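Section 4: Laying Out the Table for the Dish Sort

By now both arms are bolted down, the Maillard control software finds them, and your team has picked a name (the Gravmont juniors needed two meetings for that one!). Now comes the part most club members joined for: getting two arms to share one table.

Before you start

Choose one driver for each arm and one spotter. The spotter watches the arms and never the laptop. At Bradance Robotics Club, Refilwe Pillay has new teams swap roles every 20 runs, and it's a great way to learn what the other seats feel like.

CAUTION: Keep hands, sleeves and hair off the tabletop whenever the motors are powered. Call "Clear!" and wait for both drivers to answer.

Setting up

1. Wipe the tabletop and let it dry.
2. Stand the perforated shelf toward one side, with all its feet flat on the wood.
3. Put out the dishes and bowls, a few on the shelf and the rest on the open wood. Mix up the shapes!
4. Place the plant at the side away from the shelf. It's your obstacle, so give it a spot that makes the drivers think.
5. Move each arm slowly through its full reach. Watch the cables at every joint and stop if one pulls tight.
6. Bring both grippers in over the work area and save the pose as START.
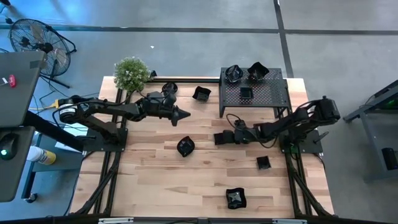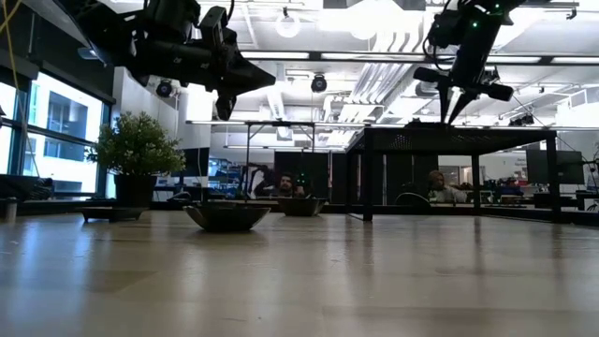 Figure 4. Two arms, the shelf, the plant and the black dishes on the wooden tabletop.

Note: Black dishes on pale wood are easy to pick out. On the dark shelf they're a real challenge, so try your first pickups from the wood.

First run

7. Load the Pimeck practice file and set the speed to 2.
8. Run one arm by itself, then the other.
9. Run them together. If the grippers drift too close, the spotter calls "Stop!" and both drivers release their controls.
10. Write the result in the team log, including the misses. Flurina Koller's team logged 291 runs last season, and their notes on bowl rims are well worth reading before you start Section 5.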